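Madstead Library of Things
Frequently asked questions

Borrowing

Who can join?
Anyone aged 16 or over who lives, works or studies in Madstead or Dratanville. You need a photo ID and one piece of mail with your current address on it. Students can show a school ID in place of the mail.

What does it cost?
Membership is $35 a year. Most items are free to borrow after that. A few larger ones, such as the carpet cleaner and the pressure washer, have a fee per loan, listed on the item's page.

How long can I keep something?
One week for power tools and party equipment, two weeks for everything else. Camping gear can be booked for three weeks between June and September if you ask at the desk.

Can I renew?
You can renew once, online or by phone, unless another member has a hold on the item. Extension 51 is the renewals line. Leave your member number and the item number and we will call back only if there is a problem.

Do I need to bring anything to carry my items home?
Bring a sturdy bag or a box for small items. Drills, sanders and sewing machines have their own cases. Kitchen items do not, and the pasta maker is heavier than it looks.

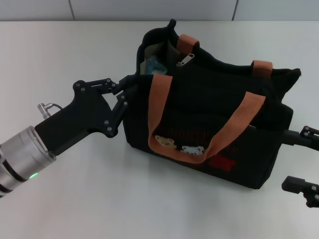

What happens if I return something late?
The late fee is $1 a day per item, up to the price of a year's membership. You can't take out anything new until the item is back and the fee is paid. If you know you are going to be late, call us before the due date and we will usually add a day or two at no charge.

Can somebody else pick up or return my loan?
Returns can be made by anyone. For pickups, the other person needs your member number and a note or text message from you naming them. We don't release chainsaws, ladders or the wood chipper to anyone except the member who signed the safety form.

Care and damage

Do I have to clean items before I bring them back?
Yes. Empty the vacuum, wipe down the tools and wash anything that touched food. Tents must be fully dry. We charge $10 for items that need cleaning before the next loan - the muddy ones mostly, and cake pans.

What if something breaks?
Tell us when you return it and put a red tag on it. Normal wear is our problem and costs you nothing. If an item was dropped, left out in the rain or used for the wrong job, we may ask you to pay for the repair, up to what we paid for it. Please don't try to fix it yourself. Gerrit Hoekstra runs the repair bench and would like to see it in the state it broke in.

What if a part is missing?
Check the card that comes with each item before you leave the desk. It lists every part. If something on the list isn't there, have the staff member mark the card so you aren't charged for it later.

Donations

What do you accept?
Working hand tools, garden tools, small kitchen appliances, board games with all their pieces, and camping gear in good shape. Cloth goods should be washed first.
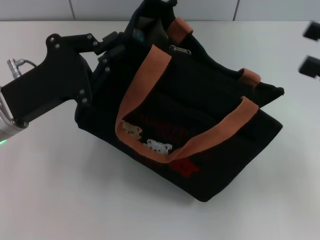 We can't take mattresses, car seats, helmets, gas heaters or anything that has been recalled. Large items need a yes from Roya Rahimi before you drop them off, as storage is tight in the winter. Please don't leave donations outside the door after hours.

Will I get a receipt?
Ask for one at the desk. We list what you gave but we don't put a dollar value on it.

Finding us

Where are you?
1653 Andero Street, in the back half of the old Van Leeuwen hardware store. The entrance is on the parking lot side. There is a ramp to the left of the steps.

Who do I contact about group bookings?
Schools and block parties should write to Hanneke De Graaf through the contact form at least two weeks ahead. Folding tables go first, so give a second date if you have one.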